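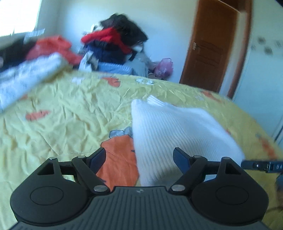 Is one day enough for Tremholm Park?

One day is plenty if you go on a weekday and you're at the gate before it opens. On a Saturday in summer I'd want two, or I'd want to be okay with skipping the water side altogether.

I get asked this one a lot (I grew up going there, and I won't shut up about it) so I figured I'd finally write the whole thing out. We went on 7/10/23 with my sister and her two boys, who are eight and eleven, plus my own daughter, who is nine and had just squeaked over the height line for the big coaster. She'd been measuring herself against the pantry door frame since May. You can imagine the mood in the car.

It's 305 kilometres from our driveway to the parking lot, mostly two-lane highway, and we did it the night before and stayed in Gagnon, the little town at the bottom of the lake. There's one motel with a pool and one motel without, and we got the one without. Fine by me. The beds were good, the coffee was terrible, and it's a ten-minute drive to the park in the morning. If you're coming from farther away I really would do the same. We used to leave home at four in the morning when I was a kid and my dad would be asleep on a bench by two in the afternoon.

Parking is the first line of the day. They've changed it so you pay at a machine on your way out, and the booths at the front just wave you through, so it moves a lot faster than it used to. Take a photo of the sign at the end of your row. The lot is all gravel and all the rows look the same, and at ten at night with three tired kids you do not want to be wandering around clicking your key fob at the sky.

Okay, the rides.

Zirance first! Go straight there, don't stop for the carousel, don't stop for a washroom unless it's an emergency. It's the wooden coaster along the back fence, 3939 feet of track (the sign in the queue is still in feet, and I hope they never change it), and by eleven the line is down the ramp and out past the lemonade stand. We walked on at opening, rode it, ran around and rode it again. My daughter screamed the entire first drop and then said, very calmly, as we rolled back into the station, that she thought it would be taller. Second time she put her hands up.

Sit near the back if you want to be thrown around. The front row has the view of the lake but there's a separate line for it, and the back gets yanked over the hills in a way that made my sister say a word I hadn't heard from her since high school. It is rough, though. They replaced a long stretch of track over the winter and the bit after the turnaround is much smoother than last year, but the final run of little hops still rattles your teeth. If you have a bad neck or back, I'd give it a miss, or at least ride in the middle of a car and not over the wheels.

After that we did the swings, the bumper cars and the Ferris wheel, all on the one side of the park, with hardly any wait for any of them. The bumper cars are the old kind with the sparky ceiling. I love them so much. The eleven-year-old spent the entire time going backwards in a corner and came off saying it was the best ride in the park, so there you go.

Lunch is where I have opinions. The main food hall by the fountain is slow and pricey and the fries are always limp. Walk two minutes farther, past the mini golf, and there's a takeout window with picnic tables under the trees where you can get perogies with fried onions and a big scoop of sour cream. Same prices, three times the food, and shade! You're also allowed to bring your own lunch in, as long as it's in a soft-sided bag with no glass. Hard coolers have to stay in the car, and they do check.

We saved Diltus for the hottest part of the afternoon, along with everybody else in the province. It's the log flume, the one with the dark tunnel and the old mechanical beavers that have been sawing the same log since I was small. They've been repainted and one of them has a new hat. We waited an hour and ten minutes, and I'm not going to pretend it flew by, because the second half of the queue is in full sun with nothing to look at but the back of a storage shed. Bring water. Bring a hat. My sister brought a paperback and I was furious I hadn't thought of it.

But it's still a great ride. There are two drops, a small one inside that gets you when you aren't ready and the big one at the end, and whoever's in front gets soaked to the waist. I mean soaked. There are lockers beside the exit for phones and wallets, and they take cards now, no more hunting for loonies. I'd also put dry socks in there. I wore sandals and was fine, but the eight-year-old squelched around in runners for the rest of the day and had a blister by supper.

The wave pool and the slides are through a separate gate, included in your ticket, and this is the part I'd drop if you only have the one day and it's busy. You have to change, find a spot for your stuff, change back, and there goes two hours. We skipped it. The kids complained until they saw the line for the big slide through the fence, and then they complained a bit less.

A few people have asked about costs, so: we did season passes this year, which came to 275 dollars for my daughter and me together, parking included. With the drive and the motel we need three visits for it to be worth it, and we've got one in August and the Halloween weekends planned, so I think we'll be okay. If you're only going once, buy the day ticket online before you leave home. It's cheaper than the gate price and the online people get their own lane. Print it or save it to your phone, too. The signal at the entrance is awful and I watched a poor man holding his phone over his head for a good while trying to get his email to load.

Things I'd change? More shade, for a start. A lot of the old maples along the main path came down in the storm two years ago, and the new ones they've planted are about as thick as my thumb. The washrooms near Zirance need help. And I miss the little train! It's been closed for two seasons now with a sign saying it's under repair, and the station has turned into a place to sell slushies. When I asked at guest services, the girl at the desk said she'd heard next summer, but she'd only been working there for two weeks, so take that however you like.

The nicest part of the day was after seven. The families with wee ones start heading home, the day camps are long gone, and it cools right off with the breeze coming up from the lake. They turn the lights on along the midway and around the Ferris wheel and the lines just melt. We got back on Zirance twice more, once as the sun was going down and once in proper dark, and in the dark it's a completely different ride — you can't see the turnaround coming at all. My daughter wants me to tell you that she had her hands up for the whole thing.

We shared a funnel cake on the way out (strawberry, messy, no regrets) and found the car on the first try. All three kids were asleep before we got back to Gagnon.

If you've got questions about the height rules, they're all on the park's website, and they do measure at each ride with shoes on. And if anyone knows anything solid about the train, please leave it in the comments! I'll be back up there in August and I'll take a proper look at the wave pool side that time, and probably eat more perogies than I should.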